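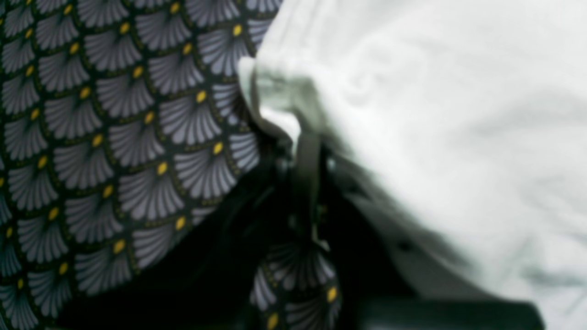 La blanchisserie Ninley ouvre officiellement son poste de mise à plat assistée, baptisé Fendeck, dans son atelier de la rue Vigfúsdóttir. Après une première période d'essai lancée en septembre, les équipes du tri et du pliage ont demandé à le garder, et la direction a dit oui avec beaucoup de plaisir ! Le poste s'attaque à un moment du métier que les machines de blanchisserie évitent depuis toujours, celui où le linge arrive en tas et où il faut trouver par quel bout le prendre. Un tissu blanc tout chiffonné, serré contre une étoffe sombre à motif d'éventails, avec des plis qui partent dans tous les sens : pour une plieuse habituée, c'est l'affaire d'un coup d'œil, et pour un bras robotisé c'est un vrai problème, sur lequel nous travaillons avec la société Hukitz depuis le début du projet.

Publié le 8 janvier 2020
Par Guðlaug Hedegaard, communication, Ninley

NINLEY MET EN SERVICE FENDECK, UN POSTE À DEUX BRAS POUR LA MISE À PLAT DU LINGE

Ninley lave, repasse et plie du linge d'hôtel et des vêtements de travail. L'entreprise emploie 119 personnes, dont une bonne partie passe la journée debout devant des tables, à secouer, étirer, retourner et poser. Ce sont des gestes courts, répétés, souvent bras levés, et ce sont eux qui reviennent le plus dans les échanges avec le médecin du travail. Le repassage est mécanisé depuis longtemps, le transport des chariots aussi. Entre les deux, la préparation des pièces restait entièrement manuelle.

Hukitz a donc conçu avec nos équipes un poste qui prend en charge une partie de cette préparation. L'opératrice dépose la pièce sur la table, les bras cherchent deux points de prise, soulèvent, tendent, et présentent le vêtement à plat. L'opératrice contrôle les taches et les boutons, puis décide de la suite. Elle peut interrompre le cycle à tout moment avec une pédale, dont la position a été revue plusieurs fois à la demande de l'atelier (trop à gauche, puis trop près de la table, et maintenant très bien).

Pendant la période d'essai, 3 884 pièces sont passées par le poste. Toutes n'ont pas été prises du premier coup, loin de là. Les cols doublés glissent, les manches se coincent l'une dans l'autre, et les housses avec rabat restent pour l'instant réservées au pliage manuel. Mais les progrès d'une semaine à l'autre ont été réels, et ils doivent énormément aux remarques notées par les opératrices dans le cahier de poste. Hukitz en a repris une grande partie dans les réglages.

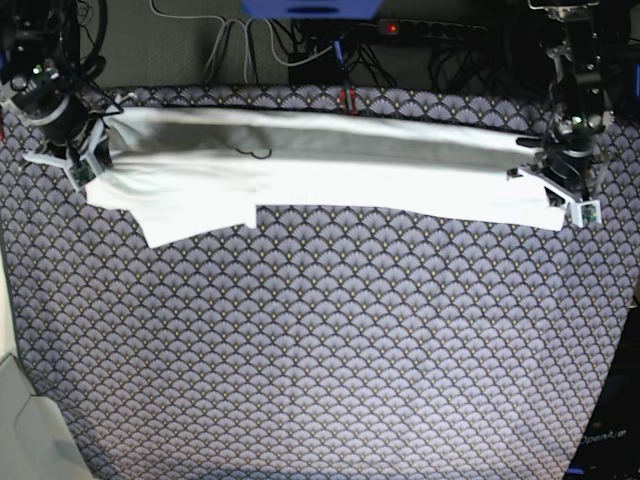 Le choix d'un travail à deux bras vient directement de l'observation des plieuses. Les premières maquettes n'en comptaient qu'un seul, associé à une pince fixe, et le tissu retombait presque toujours en boule. Telmo Cantero, responsable de l'atelier, se souvient d'avoir montré le geste aux ingénieurs avec une blouse prise au hasard dans un chariot : une main à chaque extrémité, on écarte, on laisse pendre, on pose. Les bras noirs font désormais la même chose, leurs pinces claires serrant chacune un bout du vêtement blanc, qui se retrouve étiré en une longue bande au fond de la table. Le bas n'est pas tout à fait régulier, un pan descend plus bas que le reste du côté gauche, et c'est exactement ce genre de détail que l'œil de l'opératrice repère et que sa main reprend avant le pliage.

« On m'avait parlé d'un robot plieur, et j'étais franchement sceptique, raconte Telmo Cantero. Ce que nous avons, c'est un poste qui tient le linge pendant que quelqu'un de compétent le regarde. Cela me convient beaucoup mieux. Les filles du matin me disent qu'elles ont moins mal aux épaules en fin de poste, et moi je les vois prendre le temps de vérifier une couture, ce qu'on ne faisait plus. »

Aucun emploi n'est supprimé avec l'arrivée de Fendeck, et l'engagement est écrit dans l'accord signé avec les représentants du personnel. Les horaires de l'atelier ne changent pas. La rotation, elle, change : chacun alterne entre la table assistée, le pliage manuel et le contrôle final, avec un passage au poste limité à 2 heures d'affilée. Les 6 personnes formées pendant l'essai forment à leur tour leurs collègues, sur leur temps de travail, et reçoivent pour cela une prime de tutorat. Elles ont aussi obtenu un droit de regard sur les mises à jour : toute modification de la vitesse des bras est d'abord essayée avec l'une d'elles.

Il reste du chemin. La cadence est encore inférieure à celle d'une plieuse expérimentée sur les pièces simples, et nous ne cherchons pas à la pousser cette année. Les prochains travaux porteront sur les manches, sur l'éclairage de la table et sur le bruit des pinces à l'ouverture, que plusieurs personnes trouvent agaçant. Ninley et Hukitz présenteront l'avancement du projet aux salariés au fil de l'année, dans l'atelier, table en marche.

Les entreprises de blanchisserie et les centres de formation qui souhaitent voir le poste peuvent prendre rendez-vous auprès de Guðlaug Hedegaard, au service communication de Ninley. Les visites se font par petits groupes, le matin de préférence, à l'heure où l'atelier tourne à plein.

Accueil | L'entreprise | Nos métiers | Actualités | Recrutement | Contact

Commentaires (3)

mireille_b
Vingt ans de pliage dans une autre maison et deux épaules opérées. J'aurais bien aimé connaître ça. Bravo pour la rotation, surtout.

Patrick
Et pour les draps-housses ? Chez nous c'est le pire, aucune machine n'en veut.

Guðlaug Hedegaard
Bonjour Patrick, pas encore, les élastiques font tout rater pour le moment ! Ils restent au pliage manuel. Venez voir le poste si vous êtes dans la région, Telmo sera ravi d'en discuter avec vous.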